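Hand-held gripper pads: foam block vs. bare flat pad on thin film bags
Forum: End Effectors and Tooling
33 replies, showing selected page

udberg_bench
Posted in June, 9:40 am

We have been comparing pads on our hand-held parallel grippers for work on thin film packaging. The test item is a chip bag. We chose it because it is slick, it changes shape when you touch it, and the filling gives you no solid place to push against. The task has two parts. Get the bag up off the table without crushing it, then hold a corner in each gripper and pull the top open.

Approach on the standing bag, fingers open on both sides of it, tote underneath:
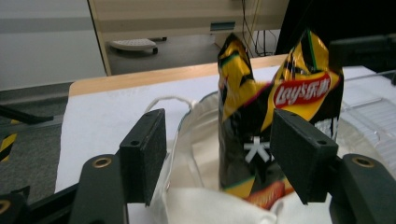
3 min read

Pads are the black blocks with the textured inner face. The linkage geometry is the same for every pad set we tried, so I am only asking about the contact surface and the closing force.

What I have so far. The textured pads are fine for a side grasp like this one. They give enough that the bag does not shoot out upward when you close. Where I am less sure is the corner pinch. You want the pads to meet flat on a very small piece of film, and a soft pad tends to wrap around the film and let it slide. We logged 563 closes across the pad sets before I stopped and wrote this up. I have the slip counts by pad set but not by operator, and I think that was a mistake.

Questions:
1. Is anyone using a harder pad only at the tip?
2. Does anyone measure closing force on hand-held units, or do you go by feel?

clenavico_tom
Posted 10:15 am

Harder tip, yes. We glued a strip of stiff rubber across the front few millimeters and left the rest soft. Corner slips went down a lot. It peels after a while and you have to redo it.

I would not read too much into 563 closes if you had several people doing them. Grip strength is different from person to person and on a hand-held unit that is your force controller.

nondia2799
Posted 10:52 am

Disagree with Tom on the strip. We tried the same thing and got a hard line right where the strip ends, and the film tore along that line. If the goal is to open the bag at the seam, a tear somewhere else is a failed run. I would keep one material over the whole face and change the thickness.

Also, what are your operators wearing? Thick gloves change how hard people squeeze.

udberg_bench
Posted 11:20 am

Dark gray work gloves, both hands, same pair for every run. Two-handed lift by the upper corners:

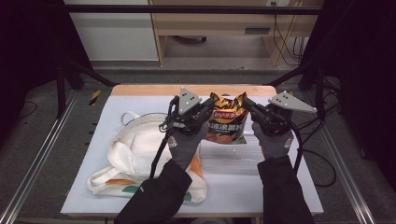
Setup notes, since people will ask

Cables come off both grippers toward the operator side and the right side of the table. Cable drag on the right is noticeable when you rotate the wrist outward. I have not corrected for that in the numbers. White cover on the tabletop, bag and tote both start on it.

clenavico_tom
Posted 11:41 am

The cable drag would bother me more than the pads. If the right side slips more than the left, you may be measuring the cable. Hang it from the top bar and run a short set again.

nondia2799
Posted 12:05 pm

Agree on the cable, still don't agree on the strip.

Shoaib Bukhari
Posted 1:30 pm

I did the pad work for the Awasthi gripper kit, so take this as coming from someone with an interest in it. Two comments.

On the corner pinch, look at how much film is between the pads. If you are holding less than a fingertip's worth, no pad material will save you. Teach the operators to go deeper before closing.

On force, we put a thin sensor behind one pad and found people squeeze about 3 times harder than they need to on film. They see it wrinkle and think it is slipping.

udberg_bench
Posted 2:10 pm

That second point matches what I saw. Closer view with the top torn open and each gripper on its own flap:
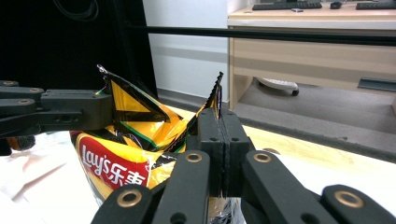
Right flap clamped between the flat pads, left flap held at the point.

The right one is what I would call a good pinch. Pads are face to face with only a thin seam of film showing. The left one has just the pointed corner, so by Shoaib's rule that is the one I should worry about.

Plan for the next set is to move the cable first, then repeat with the current pads and a deeper pinch, and leave the stiff strip for last. I will record operator and side for every close this time.

nondia2799
Posted 2:26 pm

Add where the tear starts to your log. Seam or film, one column.

clenavico_tom
Posted 2:48 pm

If you do get to the strip, bevel the back edge before you glue it. That might take care of the tear line. We never tried it.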